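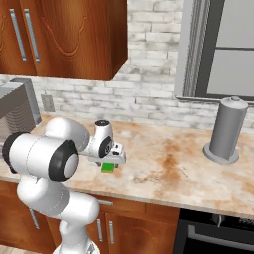
Watching Subtitled Series at Home: Screen, Sound and Disc Care

Household Tips, by Lucía Esteban
Updated 2018-02-21

Subtitled dramas put different demands on a television than the evening news does. The text is small, it changes quickly, and it usually sits over the brightest or busiest part of the shot. Most complaints about hard-to-read subtitles can be fixed in the menus or by moving a lamp.

Overscan

Many sets enlarge the incoming signal slightly and lose a strip along each edge. If the second line of a subtitle touches the bottom of the screen, look in the picture menu for an item called Just Scan, Screen Fit, Full Pixel or 1:1. The setting is often stored separately for each input, so change it on the input the player uses. If the set has no such item, the player may have a screen size adjustment of its own.

Sharpness and motion

Turn sharpness down until the pale outline around the letters disappears. On many sets this is well below the factory value, and on a few it is zero. Motion smoothing can make the edges of subtitles shimmer when the camera pans behind them. Switch it off, or set it to its lowest step. Vivid and Dynamic modes make white text glare in a dark room; Movie or Cinema mode is easier on the eyes over several episodes.

Text size and background

External subtitle files can usually be resized in the player. Subtitles on a DVD or Blu-ray are normally stored as pictures and stay the size they are, although some players can move them up or down. For streaming, check the account settings on a computer as well as the app on the television, as the options may appear in only one of the two. Yellow text with a thin black edge reads well over snow, shirts and hospital corridors. A solid black box reads better still but hides more of the picture.

Subtitles out of step

If the text is early or late by the same amount all the way through, use the subtitle delay control in the player. Pick a line that starts sharply after a silence and adjust in small steps. If the gap grows as the episode goes on, the file was made for a different frame rate, and delay will not cure it. Find a file that matches the release. A gap that appears suddenly partway through generally means that a commercial break or recap was cut from one version.

Dialogue level

Turn on Night Mode or Dynamic Range Compression if the music is loud and the speech is faint. With a 5.1 soundtrack played through the television's own speakers, choose the stereo track if there is one. Otherwise set the player's output to PCM stereo and let the player do the mixing.

Room light

A lamp behind the set is less tiring than total darkness. Place it so that the bulb cannot be seen from any seat and does not reflect in the screen. Glossy picture frames on the opposite wall are a common source of reflections – turn the set off and look at the dark screen from the couch to find them.

Box sets

Store discs upright, in their cases, away from radiators and windows. Foldout cardboard sets grip the discs tightly. Press the hub with one finger and lift by the rim, without bending the disc. If a hub has lost its teeth, move the disc to a plain case and keep the cardboard for show.

A shelf for standard DVD cases needs 9 inches of clear height, which leaves room to get fingers over the top. Qiuyue Deng of Cutstead keeps around 900 discs on shelves of this kind and files them by original title, with a card at the English title pointing to it. Series released under 2 or 3 English names are otherwise bought twice.

Cleaning a disc

Blow off loose dust first. Wipe with a clean, soft, lint-free cloth in straight lines from the center hole to the edge, never in circles. For fingerprints, dampen the cloth with a little plain water, wipe again, and dry before playing. Do not use glass cleaner, toothpaste or paper towels. If an episode still freezes at the same point, try the disc in a second player before calling it damaged.

Reader's addition

Yichen Peng writes that a strip of masking tape inside the lid, marked with the last episode watched, saves a lot of searching when a set is lent out. Use low-tack tape and replace it every May or so – old tape leaves residue on the plastic.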